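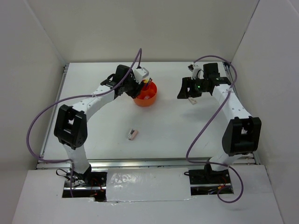
Two arms, one orange bowl. Tidying up, supposedly the easy one.

Can they do the washing up yet?
Started by burnness_bob, 34 replies, page 1

burnness_bob
Right, my daughter reckons I'll have a machine emptying the dishwasher before I draw my pension, and I reckon I'll be doing it myself till I drop. The picture up top is the sort of thing she keeps sending me. Two arms, a bowl and a few small bits on a table. My question for you lot is a simple one. Has anyone here seen a machine do a proper household job, start to finish, in a house that people live in? Hoovers don't count, I've got one and it eats the fringe off the rug.

Ishbel Tennant
Hoovers absolutely count! Mine does the whole downstairs while I'm at work and I haven't pushed one round since February. I know it's only a disc that bumps into things, but if you'd told my mum about it she'd have wept with joy. I think we keep moving the line. Once a machine can do a job we stop calling it a chore.

grommet_tray
Fair point Ishbel, but a hoover never has to pick anything up. Picking up is the hard part. Look at the bowl in that picture, with the little red and yellow things in it. The left gripper has to go down inside the rim and get hold of one without shoving the rest about or tipping the lot over. You or I would do it while looking out of the window.

Innes Swanson
I work on the packing side at Bitham so I'll give you the shop-floor view. We've got one arm on the line. It moves cartons from the belt to the pallet and it does that brilliantly, 400 a shift and never a moan. Same box, same spot, same height every time. Then somebody had the bright idea of getting it to fill the spares bags, which is washers, clips and a little sachet of grease, and we gave up after 26 days. A lad with a stool and a radio does 255 bags before his dinner and he can tell when a clip's bent.

liang_fan
How long ago was that though Innes? Because the old way was somebody programming every single move and the newer stuff learns from people showing it. You can't judge the one by the other.

Innes Swanson
Two years back. And yes, it was the programmed sort, I'll give you that. But I've sat through the sales talks since and it's always a nice clean white table like the one up there. Show me it on our bench with tape ends and somebody's sandwich on it.

Ishbel Tennant
Everybody has to start on a clean table! I taught my two to cook with the worktop cleared and one bowl in front of them, I didn't throw them in on Christmas Day.

burnness_bob
Ha, you've not met my kitchen. What gets me is those purple cables looping all over the arms. I'd have that round the tap in five minutes.

grommet_tray
Cables are the easy bit to sort Bob, you can tuck those away when you build the real thing. I'd worry more about that little pinkish-white thing in the middle. It's the size of a rubber. Small light stuff like that rolls or slides if you nudge it, and then the arm's got to notice it moved. I had a go at building one arm from a kit (Lorby, the cheap one) and got it picking up a cork. It took me most of a winter. Then I swapped the cork for a grape and had to clean the ceiling.

liang_fan
The ceiling?!

grommet_tray
Don't ask. Strong motors, soft grape.

Ishbel Tennant
I'm crying. But you see, you did it on your own in a shed with a cheap kit. Ten years back that would have been a university job.

Innes Swanson
Nobody's saying it won't come. I'm saying don't sell me it now. My sister paid a deposit on a folding machine for shirts and she's still ironing.

liang_fan
Two arms is a big step up from one, for what it's worth. Try opening a jar with one hand. Or folding anything. If I was betting I'd say sorting cutlery first, then laundry, and then pans a long way after because of the water and the grease.

burnness_bob
I've told the daughter there are 1,002 things in my kitchen drawer and if a machine can find the tin opener it can have my bus pass. She says she'll hold me to it. Anyone got a view on cutlery sorting then? Is that a real thing or is Liang's number one fan dreaming?

grommet_tray
Spoons, yes, I'd believe it. Forks tangle. I'll have a go with the kit once I've fixed the wrist on it and let you know how I get on.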